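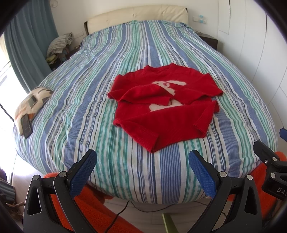

Vandana Solanki
Check the jaw pivots before you touch anything in software. If the left screw has backed off even a quarter turn, the jaw leans, and knit will slide out on the second fold every time.

presard_bench
Checked, both snug. It slips with the hem fold about half made. Cotton shirts are fine. Just sweaters.

Vandana Solanki
Then it's the pads. How many cycles on them?

presard_bench
3,647 on the counter this morning. They still look blue and still have texture, so I left them on.

ondton_kel
Looks don't tell you much. Ours get a shine on the inside edge long before the texture goes. We swap at 2,800 and write the date on the bracket in paint marker.

Vandana Solanki
I wouldn't swap by count. Wipe them first. Wool leaves lint and a bit of grease in the grooves. Damp cloth, soft brush, let them dry, try ten folds. If it still slips, change them as a pair.

ondton_kel
Wiping got us one more day at most. A set of pads costs less than the afternoon you spend brushing them.

presard_bench
Brushed them. Three slips in 10 folds, and before that it was 6 in 10. Better but not fixed.

sukprasert2
What closing force are you running? Ribbed cuffs want less than people think. Too much and the knit bunches up ahead of the pads and squirts out.

presard_bench
Same setting as the shirts. I can drop it one step.

Vandana Solanki
Change one thing at a time. New pads first at the old force, ten folds, write it down. Then drop the force.

sukprasert2
I'd do it the other way around. Force takes a minute to change, pads mean re-zeroing the jaws.

ondton_kel
You have to re-zero after pads either way, so get it over with.

presard_bench
Put the new pair on and re-zeroed with the jaws closed on a paper strip. One slip in 10, on the sleeve. Dropped the force one step after that and ran another ten with none.

Vandana Solanki
Good. Look at the pivots again after the first day. They can settle after the jaws have been off.

presard_bench
Will do. Is threadlocker OK on those screws or does it get in the pivot?

sukprasert2
Smallest drop of the removable kind, on the threads only.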